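**Alte Zeitschriften: behalten, einscannen oder weg damit?**

**Regalmeter57**
Moin zusammen, ich ziehe im März um und habe über 40 Kilo Zeitschriften im Flur stehen, quer durch alle Themen, viel Chinesisches aus meiner Studienzeit dabei. Meine Freundin sagt Altpapier. Ich sage: da stecken Kurzgeschichten drin, die es nirgends als Buch gibt! Wie macht ihr das?

**dedetti**
Weg. Hab ich vor zwei Jahren durchgezogen und vermisse kein einziges Heft. Was man in zehn Jahren nicht aufgeschlagen hat, schlägt man auch nicht mehr auf.

**Xiaoqing Tang**
Puh, da muss ich widersprechen. Ich übersetze nebenbei Erzählungen und finde meine besten Sachen in genau solchen Heften. Als Buch sind die Texte später oft gekürzt oder überarbeitet. Bei mir gilt: literarische Hefte bleiben komplett, vom Rest nur die Jahrgänge, an denen ich hänge.

**dedetti**
> literarische Hefte bleiben komplett

Und die liegen dann wo? Ich hatte mal 14 Kartons im Keller, und die Hälfte war muffig. Dann lieber scannen, Plukeck drüberlaufen lassen und fertig.

**Regalmeter57**
Plukeck kann aber keine chinesischen Schriftzeichen in Spalten, oder? Bei mir kam da nur Salat raus. Und zum Scannen müsste ich die Rücken aufschneiden, das bring ich nicht übers Herz.

**Xiaoqing Tang**
Bloß nicht aufschneiden!!
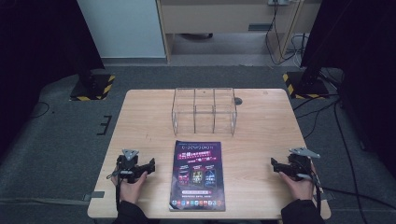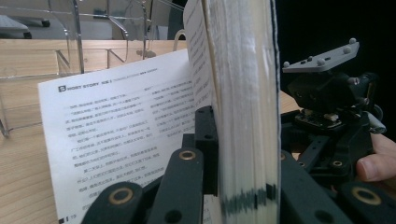
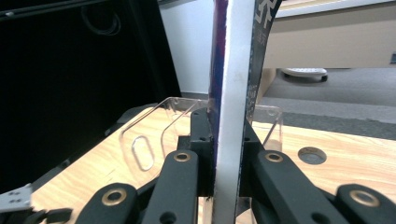
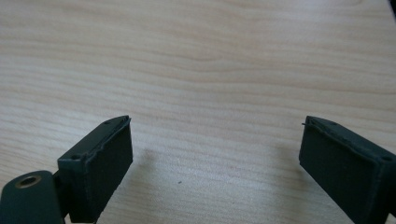

Zum Sortieren würde ich mir einen einzigen Abend nehmen und jedes Heft nur kurz am Inhaltsverzeichnis prüfen, sonst liest du dich fest (ich spreche aus Erfahrung, einmal war es plötzlich halb drei). Hefte mit App-Reklame vornedrauf, so wie das dunkellila mit den drei Smartphones, dürfen bei mir sofort gehen, die Spiele kennt doch keiner mehr. Eine Seite mit „SHORT STORY“ oben in der Ecke dagegen: bleibt, ohne Diskussion. Und stell sie senkrecht und nicht zu eng, liegende Stapel verziehen dir die Rücken.

**jalach**
Senkrecht stimmt nur bei dicken Heften, dünne klappen dir ohne Stütze zusammen. Ich lege die hin, höchstens eine Handbreit hoch. Meine Liste steht gerade bei 1.109 Heften und verzogen ist da nix.

**dedetti**
1.109?! Ich ziehe meine Bemerkung über Regalmeters Flur zurück.

**Regalmeter57**
Okay, ich fange heute Abend mit dem ersten Stapel an. jalach, nimmst du noch doppelte Hefte? Porto zahl ich.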